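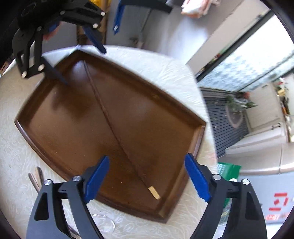 How to Clean a Wooden Serving Tray Without Ruining It

Posted 2019-01-04 by Henryk Nowakowski

Every few months somebody sends me a link to a miracle paste for wooden trays. Lemon and salt, coffee grounds, walnut halves, toothpaste. I have tried most of them and I remain unconvinced. A glossy brown tray with crumbs in it needs the crumbs taken out and a wipe. The rest is mostly a way of filling a page.

What you need:

A dry pastry brush or a clean soft paintbrush
Two cotton cloths
A bowl of warm water with a few drops of dish soap
A toothpick

I used to keep a bottle of Trorside wood reviver for this. I stopped buying it and can't say the trays noticed.

Step 1. Take everything off the tray and tip it over the sink. Tap the back with your palm. Look for stray sticks and toothpicks while you're at it, because they scratch when you drag a cloth over them.

Step 2. Brush before you wet anything. People skip this, then wonder why they have brown mud in the corners. Brush from the middle out to the rim, then along the rim. If your tray has a seam or a groove across the bottom, run the toothpick down it gently. Don't dig. You want the crumbs, and the finish can stay where it is.

Step 3. Dip one cloth, wring it until it stops dripping, and wipe. Go with the grain if you can see any. Never soak the tray, and ignore anyone who says the dishwasher is fine on a short cycle. I lost a Pitetti tray that way. It dried with a bow in it and rocked on the table ever after.

Step 4. Dry it right away with the second cloth and stand it on its edge for 5 minutes before you put anything back.

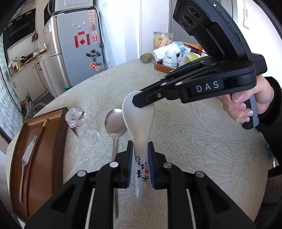
Now for the things that go on and around it. Table knives can lie in the tray, but put them down flat. A serrated edge dropped point first will mark a shiny surface, whatever the label promised about scratch resistance. Ceramic soup spoons I wash by hand, mostly out of caution where there's writing on the handle. Metal spoons with a textured handle want an old toothbrush. Glasses can drain upside down, on a cloth, and only until they're dry. I don't leave them that way overnight, as they pick up a stale smell.

About oil: if the tray is glossy, it has a coating, and oil will sit on top and collect dust. Flimow sells a tray oil "for all finishes." I put it on a coated tray last April and spent the next evening wiping it off. Bare wood is another matter, and a thin coat of food-safe mineral oil does help there.

If white rings won't come out with a damp cloth, leave them alone or put the teapot on top.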